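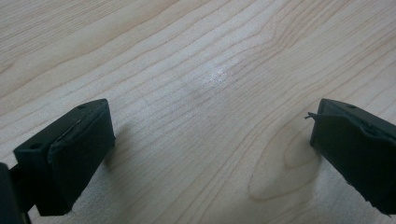
Teaching by hand begins before anything is picked up, and I like to spend a good part of our first session simply on opening, closing and hovering. Hold the fingers wide apart over the bare wood, as they are here, and get a feel for how far the pads are from the table – it takes longer than you'd think! In November the Karkthorpe group recorded 126 demonstrations, and we kept 38.

Step 1. Take a gripper in each hand, keep the cables clear of your wrists, and bring both in over the near edge of the table. 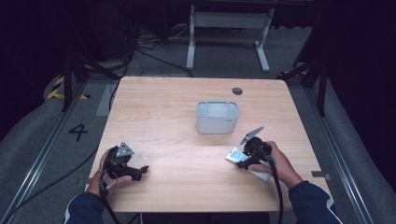 Step 2. Breathe, start the recording, and move at a pace you could keep up all afternoon.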